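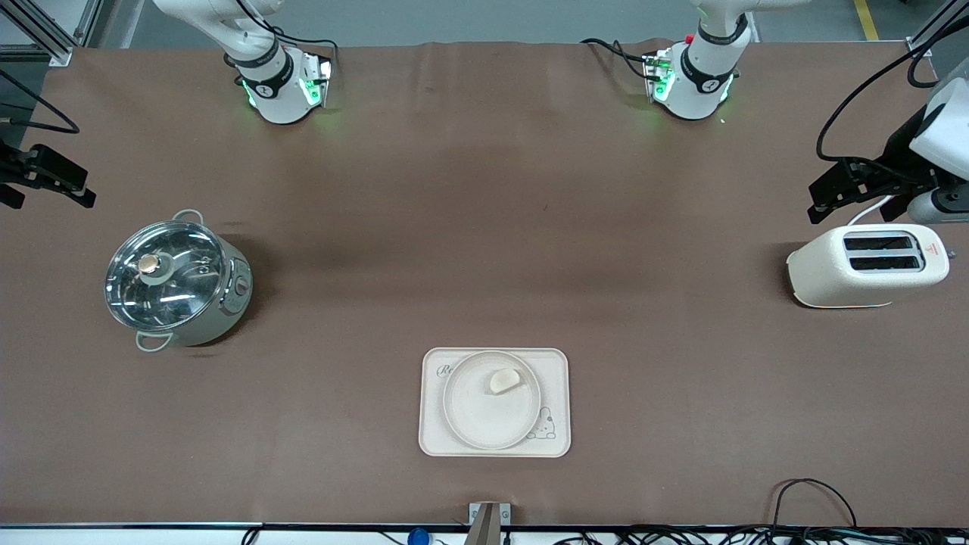 Heat moves from a warmer thing to a cooler one, and most of the work in a kitchen consists of arranging that movement so that food reaches a certain temperature in a certain time. A cook may do it over an open fire, in a clay oven, or on a counter with a few plug-in appliances. A stainless steel electric pot and a cream-colored toaster can share one tabletop and run on the same household current, yet they deliver heat to food in different ways. Water in an electric pot carries heat from the bottom of the vessel to whatever is in it. A toaster sends most of its heat across a gap of air, from glowing wires to the surface of the bread. The difference explains why bread browns in one and would turn to paste in the other.

Chapter 4
Heat and the Home Kitchen

In this chapter you will study how heat travels, how foods change as they take it in, and how to choose a cooking method for a given ingredient. You will need the terms introduced in Chapter 2 (mass, density, and surface area) and the safety rules from Chapter 1. The practical work at the end of each section can be done in a school kitchen or at home with an adult present.

Key terms
conduction
convection
radiation
specific heat
Maillard reaction
gelatinization
carryover cooking

4.1 Temperature and heat

People use the words "temperature" and "heat" as if they meant the same thing. In cooking they need to be kept apart. Temperature tells us how hot something is and is read from a thermometer. Heat is energy on the move between two things at different temperatures.

Consider a cup of boiling water and a large stockpot of boiling water. Both are at the same temperature. The stockpot took much longer to reach it on the same burner because there is more water in it to warm. If you drop a frozen dumpling into each, the cup will stop boiling and may cool a good deal. The stockpot will hardly change. This is the reason recipes for pasta and dumplings often call for more water than seems necessary.

Materials also differ in how much energy they need to warm up. The energy required to raise one gram of a substance by one degree Celsius is its specific heat. Water has a high specific heat. Cooking oil needs only half as much energy, more or less, for the same rise. A pan of oil left on a high burner will therefore pass the boiling point of water quickly and keep climbing until it smokes. Never leave heating oil unattended.

4.2 Three ways heat travels

Conduction is the movement of heat through direct contact. When a steak is laid on a hot skillet, the metal warms the meat wherever the two touch. Heat then passes by conduction from the outer layer of the steak toward the center. Metals conduct well. Wood conducts poorly, and a wooden spoon can be left resting in soup and still be picked up by hand. Food itself is a poor conductor, and a thick roast takes hours while thin slices of the same meat take minutes.

Convection is the movement of heat by a flowing liquid or gas. Water at the bottom of a pot warms, becomes less dense, and rises. Cooler water sinks to take its place. Stirring speeds this up. Thick liquids such as porridge flow slowly, and they scorch on the bottom unless the cook stirs them.

Radiation is the movement of heat as waves, mostly infrared, which need no contact and no flowing liquid. Broilers and charcoal grills depend on it. Radiant heat falls on the surface that faces the source, so food under a broiler has to be turned.

Most cooking uses more than one of these at the same time. A loaf baking in an oven is heated by radiation from the oven walls, by convection from the air, and by conduction from the pan — and inside the loaf, steam carries heat through the crumb.

Case study: The Dotthorpe bread trial

Nighat Minhas teaches food science in Dotthorpe and bakes flatbreads at home using a method she learned from her grandmother. In February she asked her class to compare two ways of baking the same dough. Each piece was rolled to a thickness of 3 millimeters. One batch was baked on a preheated steel plate, the other on a wire rack at the same oven setting of 220 degrees Celsius.

The breads on the steel plate puffed first and had dark spots underneath. Those on the rack were paler and drier, with very little puffing. The class concluded that conduction from the plate had turned water in the dough to steam before the top surface set. One student, Cherry Mae Pascual, suggested repeating the trial with a stone plate of the same thickness. Her group's results are given in Section 4.6, where you will be asked to explain them.

4.3 What heat does to food

Starch granules take in water and swell when they are heated together. This is gelatinization, and it is what thickens gravy and softens rice. Proteins unfold and link up with one another, which turns a clear egg white firm and opaque. Fats melt. Sugars break down at high temperatures and form caramel.

The Maillard reaction takes place between sugars and the building blocks of protein. It gives bread crust, roasted coffee, and seared meat their color and much of their flavor. It goes slowly at the boiling point of water and much faster above it. A wet surface cannot get much hotter than boiling water until the moisture has gone. Pat meat dry before searing it.

Practical 4A: Heating water with and without a lid

You will need a saucepan with a lid, 900 milliliters of cold water, a kitchen thermometer, and a timer.

Pour the water into the saucepan and record its temperature. Place it on a medium burner without the lid. Record the temperature every minute until the water boils, or for 20 minutes if it does not. Let the pan cool, refill it with the same amount of cold water, and repeat with the lid on, lifting it only long enough to take each reading.

Plot both sets of readings on one graph. Keep the graph in your notebook. You will need it again in Section 4.5, which deals with evaporation and the cost of fuel.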